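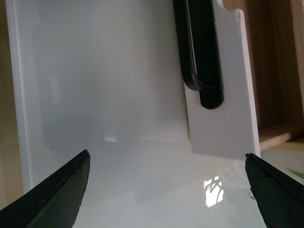 Die Grundschule in Erville bekommt einen Anbau mit vier Klassenräumen und einer Mensa. Der Gemeinderat hat den Entwurf des Büros Driltgate gebilligt, Baubeginn ist im März.

Derzeit besuchen 838 Kinder die Schule, ausgelegt war sie für deutlich weniger. Gegessen wird in zwei Schichten – die zweite endet erst kurz vor dem Nachmittagsunterricht.

Während der Bauzeit fahren die oberen Jahrgänge mit dem Bus nach Zirkby. Eltern können die Pläne bis 15. November im Rathaus einsehen.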